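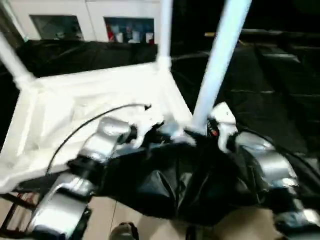
Canopy Fitting and Packing Assistant (part-time, fixed term)
Reference 3037
Employer: Liketari
Location: Louro workshop, ground floor

Liketari rents and maintains pole-framed fabric canopies for fairs, markets and outdoor classes. The Louro workshop checks returned stock, refits covers to their poles, and packs complete sets for the next rental. We are hiring two assistants for the summer season, starting in June.

Duties

Fit white canopy fabric over tubular poles, working from the corners and easing out folds before tension is applied.
Check seams, corner pockets and pole ends. Tag faults with the stock number and a short note.
Strip, fold and bag covers. Dark fabrics are kept apart from white ones at every stage.
Match poles to covers and log each set in Praroda, our stock system.
Keep the floor around the fitting area clear.

The current inventory is 464 sets. Most are the Clarnard type, which has a separate cover and is awkward to fit alone - assistants normally work in pairs on these. Small sets are handled by one person.

Requirements

Able to stand for most of a four-hour shift and to work with arms above shoulder height.
Careful handling of light fabric. Rings and bracelets must be removed before fitting.
Able to read a parts list and enter numbers correctly.
Previous work with tents, awnings, curtains or sails is useful but not required. Training takes two shifts and is paid at the full rate.

Hours and pay

Monday to Thursday, 8:30 a.m. to 12:30 p.m. or 1 p.m. to 5 p.m. State which you prefer. The contract covers almost 300 hours per person, paid every two weeks. Overtime is offered in the last month of the season and may be declined.

How to apply

Send a one-page resume and the names of two references to the Louro workshop office, quoting reference 3037. Applications by phone: extension 1866, mornings only. Shortlisted applicants will be asked to attend a one-hour practical session, fitting and folding one small canopy. Closed shoes are required for the session.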